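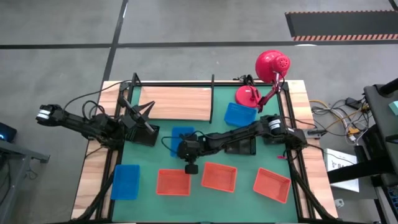 Bench 2, arms mounted, baskets and lamp on the mat.

Pre-run check, Trirkholm shop — tidy-up trial
2024-07-30, L. Okafor

Frame rails tight — OK
Arm mounts, both sides — OK
Left arm reach — goes out past table edge. Tape off that side before power on
Right arm cable — loose loop at wrist. Clip it. Asked for this in March
Floor cables, right side — FAIL. Trip hazard, needs a cover
Lamp — stands on the mat, move or clamp base before basket runs
E-stop — OK, both arms
Speed limit — 300 mm/s, leave it

Comments: blue baskets fine last run, orange ones still get droped if they sit at an angle. 40 tries, 70% put away. Manolakis wants it doing the real shelves by autumn. Not yet imo — a person does teh lot in a minute. OK to run once floor cables sorted.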